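一月份我在手机上装了Gezer，一款拼格子的小游戏，本来只想在地铁上打发两站路。结果呢？到现在我打到了第357关，耳机里那段背景音乐闭着眼都能哼出来！

做这游戏的Fludora是个小团队，之前的作品Skeviria我也玩过，画面漂亮，就是广告多得让人想摔手机（真的，每过一关弹一次）。Gezer聪明多了，广告自己选看不看，看了多给一次撤销，不看照样能玩。9月2日更新以后，关卡一口气加到489个，还多了个合作模式，两个人轮流放块，放错了一起重来。我拉着表妹玩了一晚上，吵了三次架，第二天她又发来邀请。

我最喜欢的是它不催人。没有体力条，没有倒计时，卡住了就搁那儿，过两天回来，棋盘还是原样。Indgate商店里它的评论已经过了1,000条，我翻了好半天，骂得最凶的是第80关，说太难。我同意，那关我卡了整整一个星期。
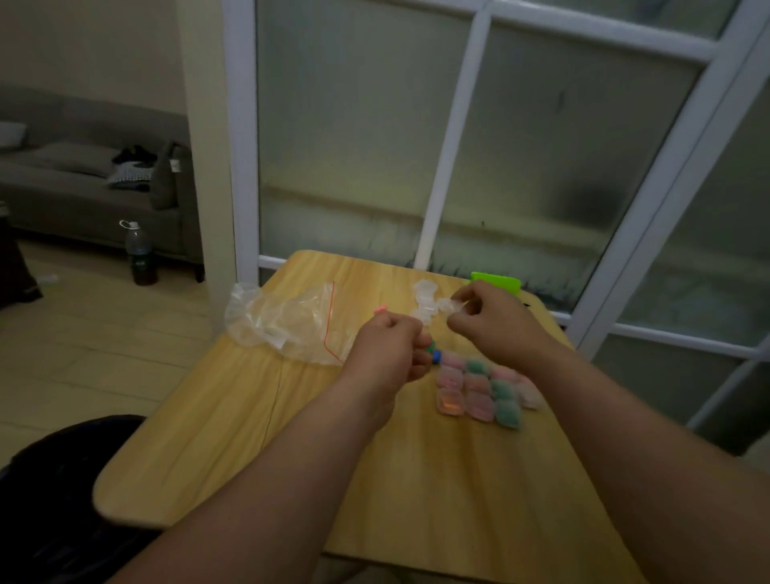

合作模式的配色也换了，比单人模式淡得多，我一开始嫌它没精神，玩久了倒觉得眼睛舒服。方块是粉的、薄荷绿的、蜜桃橙的，跟桌上那板一格一格的圆鼓鼓小东西差不多一个色系，排满一行“啪”地消掉，特别解压。唯一的毛病是浅绿和白色挨着时不好分，亮度调低了更糟，我已经给开发组写了信。至于第358关，我今晚再试试吧，表妹说她有办法。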